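Minutes of the Meeting on the Processor Drop Fault, Grirno Cell, Beladport Site
December 14, 2020, start 9:30, small meeting room next to the test hall

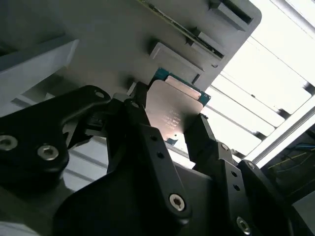 1. Present and apologies

Present: Mackenzie Lévesque (chair), Arturo Mazza (cell engineering), one person each from maintenance, quality and the evening shift, and the contact from Stadis by telephone for items 3 to 6. The MacLeod purchasing desk sent apologies. Minutes were taken by quality.

2. Minutes of the previous meeting

Accepted with one correction. Under "Spare parts" it was written that the finger pads are in stock. One set is in stock, the second set is on order. The action about the label printer is still open and was moved to the next regular meeting.

3. What happened

Arturo Mazza reported. On the evening shift last Thursday the Grirno cell was removing processors from the gray holder and carrying them to the test socket. In cycle 397 the gripper closed, the controller reported "part held", and the arm started the move away from the holder. The processor came out of the fingers during this move and fell into the lower part of the cell, where the cables are. The arm continued to the socket and made the full insertion movement with no part in the fingers. The socket check failed and only then the cell stopped.

The evening operator opened the door to look for the processor. The door switch worked and the drives were off. However, the air supply was still on, and the gripper opened by itself when the controller was reset from the panel. The operator had a hand near the fingers at this moment. There was no injury. The operator reported it to the shift lead the same evening, and the chair thanked him for this.

The processor was found the next morning under the wiring. One corner of the substrate is damaged and the part is scrap. It is kept in a marked bag at quality.

4. Discussion of the cause

4.1 Grip detection. The signal "part held" comes from the position of the gripper drive cylinder. It says that the fingers stopped before the fully closed position. It does not say if the part is held straight or by enough of its edge. Mazza explained that a processor held only by one corner gives the same signal as a good grip.

4.2 Angle of the part. The fingers take the processor on two opposite sides, and it leaves the holder very close to the raised tab. Maintenance thinks that the part touched the tab on the way out and was turned in the fingers. Mazza agrees that this is possible but he wants to see the force record first. The record of cycle 397 was overwritten, because the controller keeps only the last 53 cycles and the cell was started again before anybody saved the data. The chair asked to write in the minutes that this must not be repeated.

4.3 Finger wear. The pads had 1,240 cycles at the time of the fault. The contact from Stadis said that they have no fixed limit for this pad with metal lids, and that we should measure. Quality asked why the limit was not set when the cell was accepted in June. It was answered that in June the cell was used with dummy parts. Quality does not find this answer sufficient and will look in the acceptance file.

4.4 Air pressure. Set value is 420 kPa. The gauge showed the correct value on Friday morning. Nobody read it during the fault.

No final cause was agreed. The meeting considers contact with the tab as most probable, with worn pads as a possible second reason.

5. Safety matter

The chair said that the movement of the gripper after reset is more serious than the lost processor and has to be closed first. The risk assessment assumes that the gripper does not move when the door is open. This is true for the arm but it was not true for the gripper air.

Evening shift remarked that operators reset from the panel with the door open quite often, as the alarm sound is loud. Maintenance asked that no person is blamed for this, as the work instruction does not forbid it.

Decided:
- The cell stays locked out until the air valve is connected to the door circuit and tested.
- Reset is permitted only with closed door. The work instruction will be changed and signed by both shifts.
- Parts that fall in the cell are to be collected with the main air valve closed by hand and the padlock on.

There was a short disagreement about the lockout. Mazza proposed to run the cell during the day with one engineer present, because of the MacLeod delivery. The chair refused. Manual loading of the test sockets will be used in the meantime.

6. Actions

Mazza: connect the gripper air to the door circuit, with wiring drawing updated. Before restart.
Maintenance: test the door circuit together with quality, ten openings, result on paper.
Mazza: add a check at the end of the move away from the holder, so that the arm stops if the finger position has changed.
Mazza: save the force records to the server after every stop.
Maintenance: measure the old pads and fit the set from stock.
Stadis: send drawing of the holder with the height of the tab and say if a lower tab is possible.
Quality: check the June acceptance file, point 4.3.
Lévesque: inform MacLeod about the delay and update the risk assessment.

7. Other business

Evening shift asked for a better lamp on the left side of the cell. Maintenance will look what is available.

The next meeting will be called by the chair when the door circuit test is finished. Meeting closed at 10:50.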